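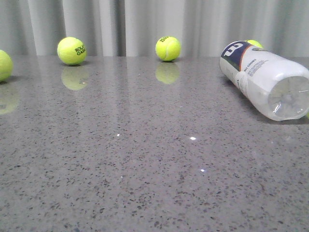
Notes for the Skeltley talk, live music panel, second slot

Start with the Findari gig in May. Room holds 200, ticket site said sold out, I counted plenty of floor. Ask who in the audience has seen the same.

Then the "intimate show" label. Promoters put it on anything under 2,000. I don't buy it – Willy Kuipers played Setalholm with a barrier and a camera pit, and they still used the word on the poster.

Setlists. Hoàng did 17 songs, 3 of them new. Every review I read led on the new ones. Had the reviewers stayed for the rest? I have my doubts.

(Pause. Water.)

Nhi Triệu will say small venues are coming back. Let her finish. Then ask what the support act was paid, and whether it covered the van.

If short of time, drop the bit on merch cuts. Cirilo Barrera knows it better than me anyway.

Questions – take Kha Giáp's first or he'll shout it.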